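Caderno da oficina – 12/04/2019

Hoje fiquei com a parte que costuma sobrar para o fim da semana, a revisão das cadeiras de escritório, e confesso que até me soube bem. O lote da Incombe tem onze peças e comecei pelas que mais rangiam, com o rádio baixinho e uma caneca de chá ao lado. Os encostos arredondados estão melhores do que eu temia, o estofo ainda tem corpo e só pede uma boa escovadela.

O que me deu mais trabalho foram os parafusos da base. Desde fevereiro que usamos a massa da Tronari e continuo a achar que endurece depressa de mais – fica ali uma crosta que só sai com paciência e um pauzinho.

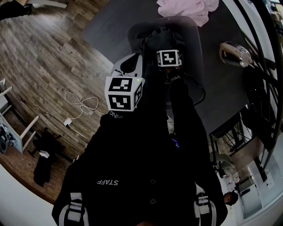
Experimentei então a da Sima, em camada fina, e a rotação ficou mais macia, sem aquele solavanco a meio da volta. Vou deixar assim até segunda e logo vejo se aguenta. Quem passar por cá que se sente um bocadinho e me deixe um recado na folha da porta, que as minhas costas já não são bom juiz.

Falta encomendar rodízios à Wisum. A referência é a 3213, a mesma do ano passado (a 3000 é para alcatifa, não serve no nosso chão). Os panos ficaram de molho no balde azul.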